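The day Stela wouldn't let go

8/17/18

Well, it had been going so nicely! We'd given Stela, our left arm at Urnlow, a long morning of hanging up clothes, and I was just thinking about a cup of tea.

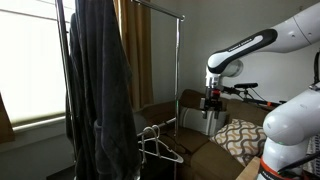
Then the gripper closed on a coat sleeve and stayed closed. I pressed stop, counted to 12 (a silly habit of mine) and tried the release, and still nothing. It took 30 minutes and a good deal of muttering to find the loose plug. I've ordered a new one.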